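Trudimley Repair Evening: bring us your old computers!

What a turnout in January! We filled every table in the Trenard Rooms, had 22 people on the waiting list by the end, and ran out of tea twice. The tea urn has since been replaced (thank you, Neville Entwistle, who drove it over in the rain).

The big surprise was how many of you asked about old desktop computers. So many are sitting in lofts because they got slow, and quite often more memory or a new drive is all they want. We're now giving them a table of their own, and I couldn't be more pleased.

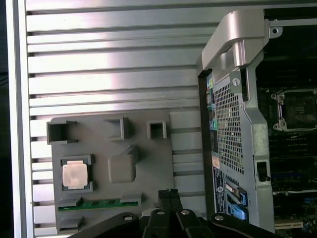
A processor in its holder, and a desktop tower with the side off.

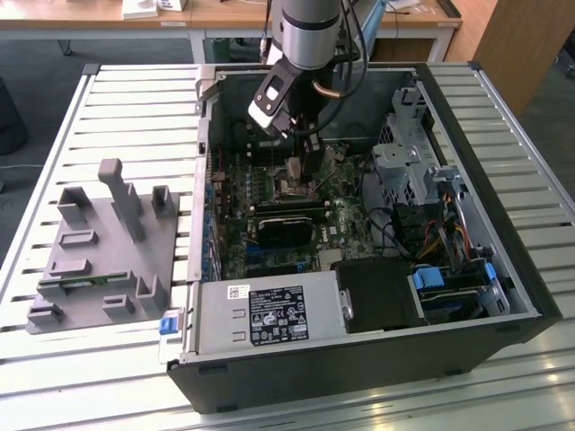
Please bring the power lead if you still have it, and copy your photos and letters somewhere safe before you come. We can't do printers this time, sorry! Lamps, radios and toasters are welcome as ever, and the sewing corner will be back with a proper light.

Doors open at seven and we stop taking things in at half past eight. Places go quickly, so put your name on the sheet at Jacobs or ring the hall. Cake is very welcome too.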